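Diary, September, evening

Laundry folding on the hand-held grippers, two of us at the bed. Most of the session went to the fault described below and very little to shirts.

Grippers at the bed, white laundry, both operators' tools in use. 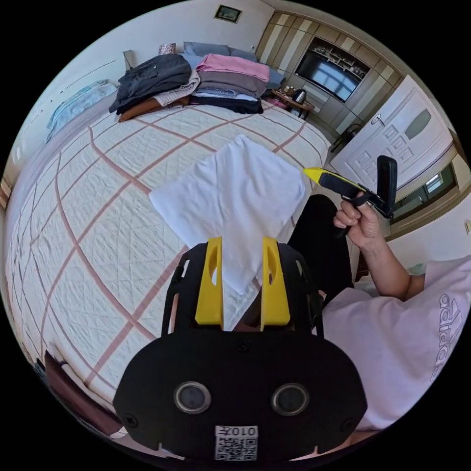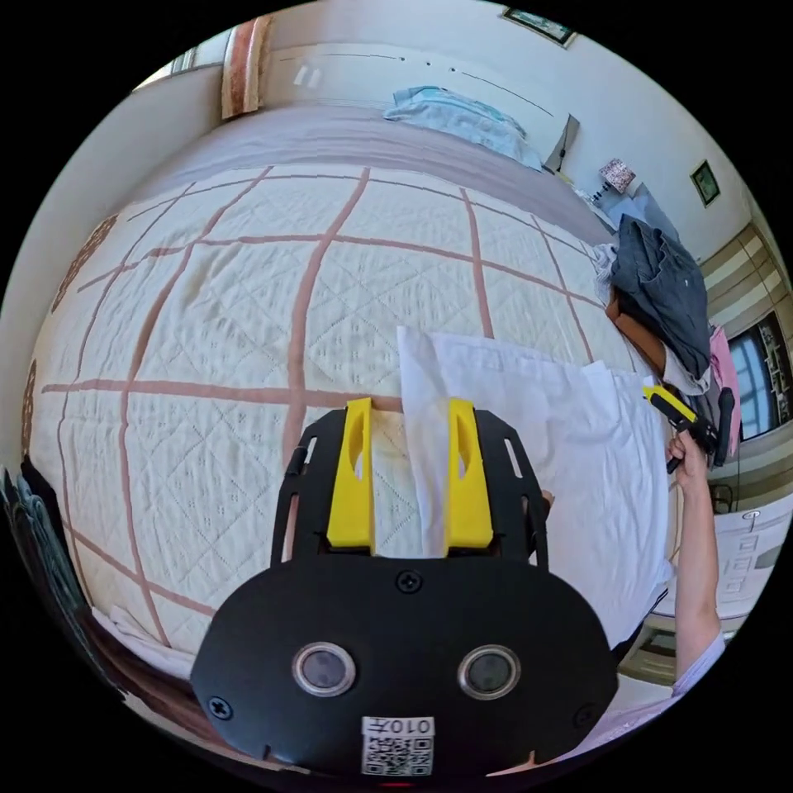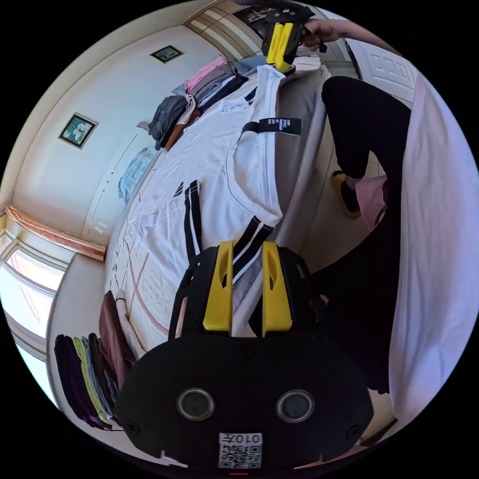
Page last changed: September, 9:20 p.m.

The fault is a clock slip between the left and right units. At the start of a take the two recordings agree. By the end the right one trails by 337 milliseconds, enough that the left fingers close on a hem before the right ones have reached it. On replay the arm at Arboleda would pull the shirt sideways out of its own grip.

Aranka Nyitrai found it at 4 p.m. while checking the morning's takes. I had looked at the same files and passed them. The checker I wrote compares start times only. That is my error, and it has been in there since the Veltska job.

First suspicion was heat. Let both units stand for 20 minutes, ran a short take, same slip. Swapped the cables. Same. Swapped the storage cards and the slip stayed with the right unit — so the card is cleared and the board is suspect. Nayeli Cabrera thinks the sync pulse is dropped when the fingers close fully and the motion log spikes. Her bench trace shows a gap at each full close. I have not reproduced it with the fingers held half open, which supports her, but two tries is thin.

Of 1,850 takes on the server, 115 are long enough to be spoiled. Socorro Cárdenas has moved them to a hold folder. She wants to stretch the right-hand track to fit. I am against it: the slip grows in steps, and a straight stretch would leave the middle of every fold wrong.

Tomorrow: end-time check into the script, spare board from Anholm if it arrives, long take with a towel before any more shirts. Ask Nayeli for the raw trace.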